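31 August 2022

I meant to write last night, but I got home, fed the cat, sat down with my shoes still on and woke up at two in the morning with a stiff neck. So this is really yesterday and today poured into one, and it may come out a bit tangled.

The fault is back. I was so sure we had seen the end of it! We loaded the new Tridden build into the tabletop simulation yesterday morning, and I let it run through lunch feeling very pleased with myself. 859 tries went by with nothing worse than a clumsy grasp here and there. Then I came back with my soup and found the log full of red. The arm had been told to stop on contact and it had kept right on pushing, for 64 steps in one case, as if the thing in front of it were made of fog. I watched the replay with the spoon halfway to my mouth.

It took most of the afternoon to find even the edge of the problem. The contact signal does arrive – I could see it plainly in the trace – but the stop command sits in a line behind the motion commands and has to wait its turn, like a polite person at the bakery. Most days the line is short and we never notice. When both arms are busy it gets long. I felt a little sick when I understood that, to tell the truth, for we had the same code penciled in for the real bench over at Trulham next week, where people lean across the table all day long to set things straight. A toy ball in a simulator doesn't have fingers.

So I wrote to the Trulham people before supper and asked them to hold off. They were very kind about it, kinder than I would have been with a schedule like theirs. The Drellus folks want a written report, naturally, and I promised them one with 5 replays attached. Today I moved the stop out of the line altogether, so it goes straight to the joints, and started a fresh batch of 300. I also put two views from the Kwan table into my notes, one close in at the gripper and one of the whole tabletop. 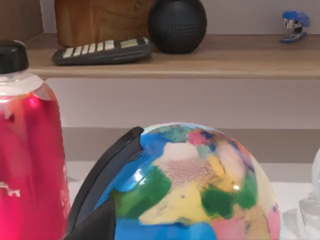
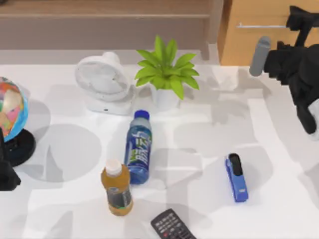
Still to do tomorrow

Check the batch first thing, before coffee if I can stand it. Ask for a second pair of eyes on the new stop code – I have stared at it so long that I would miss a spelling mistake in my own name. Start the report for Drellus, and keep it plain. Find out whether the left arm has the same trouble, as every bad run I have looked at so far was the right one. And call my sister back, who has left two messages and will not leave a third.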